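Filtell opened its linen plant outside Rarkton to visitors in September, and I went along for the morning session with Benjie Manalastas, who used to run a small hotel laundry in Cabanatuan. We signed in at 9 and were handed ear plugs and a floor plan.

The first stop was the sorting hall. Carts come in from hotels and two clinics, and everything is weighed before it goes any further. Subira Mrema, our guide, said a normal day is some 2,000 pieces, more in summer. The floor was noisy – bring the ear plugs.

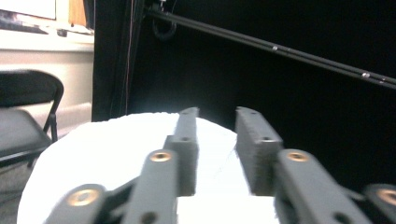
White material, morning session.

After that came the folding tables, where Benjie asked a lot of questions about hems. Flat sheets go through the Stirow ironer, and towels are folded by hand and stacked on shelves by customer. Coffee was served in the canteen at the end.

The tour takes 2 hours. Parking is behind the building, and closed shoes are required.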